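Skurkier Opens Its Two-Arm Teaching Bench to Outside Teams

OSTHOLM — I'm Sólveig Nørgaard, I run the teaching side at Skurkier, and starting in February you can come and use our bench. I've wanted to write that sentence for a long while!

The idea is simple. You sit down with a pair of hand controllers, the two arms on the bench follow your hands, and everything you do gets recorded so a robot can learn from it later. We've logged 427 demonstrations for our fabric set so far, all of them driven by our own 14 operators. Now we'd like some fresh hands.
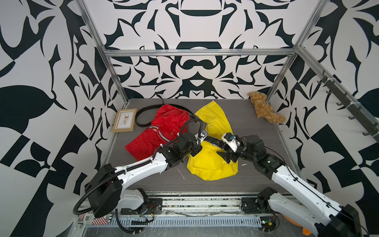
Fabric is where we ask everybody to start, and I'll admit it's a little mean of us. A box has edges and stays put, but a shirt is a different shape every time you let go of it (and it never lands the way you'd like). Put a crumpled red garment right up against a yellow one, as we do, and bring both grippers in close over the middle, and your operator has to decide which hand takes which fold and which hand gets out of the way. Those little decisions are what we want on record.

Aparecida Barbosa trains our new operators, and she starts everyone slow. "People want to be quick because their own hands are quick," she told me. "I'd take one calm, clean grasp over six rushed ones."

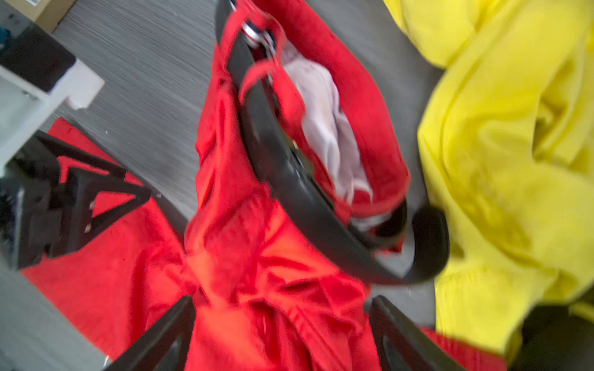 She also keeps the fumbles. When somebody misses a fold and goes back for it, that second try stays in the recording, marked as a recovery, and our partners at Molefe have asked us for more of exactly that. We used to throw those away — I still wince thinking about it.

Visiting teams get a six-hour day on the bench, with an operator beside them for the whole session. You keep a full copy of your recordings. Luzius Ortner handles the data side and will set you up with the file layout before you come, so please write to him early if your training code is picky.
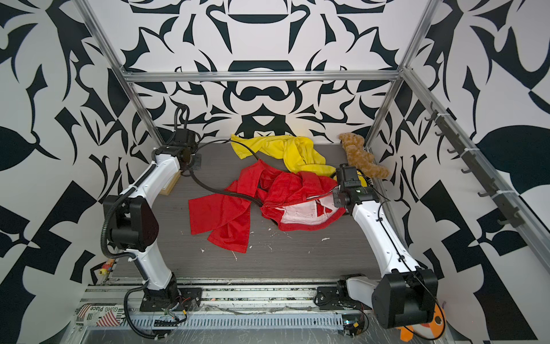

Both arms at the Skurkier bench, with red and yellow cloth on the work surface.

Bookings go through our Skondbridge office. We're holding an open house there on Saturday from 10 a.m., with coffee, and you're welcome to try the controllers even if you've never driven an arm in your life.

Press contact: Vilhjálmur Fogh, Skurkier, Skondbridge office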